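Every spring somebody tells me painter's tape will fix my life. This April it was the "zone your prep table" people. A post with 3,954 likes said to tape your worktop into boxes and give every job its own box. I have doubts. Thread.

**1/** The claim comes from a Laseck booklet that gets passed around a lot. Tape lines on the table, one box per task, and you stop shuffling boards around while you cook. They say it saves 432 steps a week. Steps to where? It's a table.

**2/** Blue tape on a brown top looks great for the first hour, I'll give them that. Then look at the ends. One strip has already gone frayed and faded at the tip, and that's the part that collects crumbs in my kitchen.
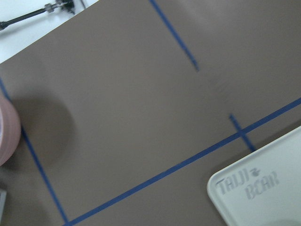 *Blue lines, a roll of pink masking tape at the edge, and a Taiji Bear tray in the corner.*

**3/** Wurkitz sells a "low-tack zoning tape" for this. I tried it at home last year. Low tack means it lifts when you wipe the table. Regular painter's tape stays put better, and then you get to scrape it off in the fall.

**4/** My bigger problem is box size. The booklet wants every board square inside its lines. Boards don't come in booklet sizes. You end up buying a board to fit the tape – and guess who sells boards. (Barbier. Barbier sells boards.)

**5/** To be fair, one part does make sense to me. A white plastic board for one thing, a wooden board for the cut pieces. I've done that forever with no tape at all. 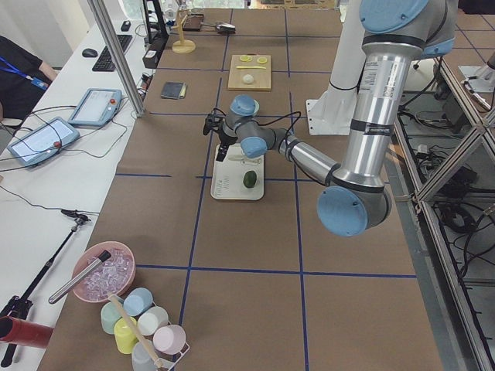
*Green one on the white plastic, yellow slices and a doughy-looking white ball on the wood.*

**6/** People keep replying that the lines help you put things back. Maybe? In my house things go back wherever there's a gap. A blue line has never stopped anyone from putting mail on the counter.

**7/** And please stop sending me the Daltivetti chart with 2 colors of tape for "wet" and "dry" zones. A lemon doesn't care what color the line is. Wipe the board.

**8/** Where I am now: tape one box, the one for your main board, and leave it a couple of weeks. If you're still using it, add another. I'd skip the 3,000 word guide, I read it and it's mostly about rulers.

**9/** Yes, I have tape on my own counter right now. One strip. It's on trial.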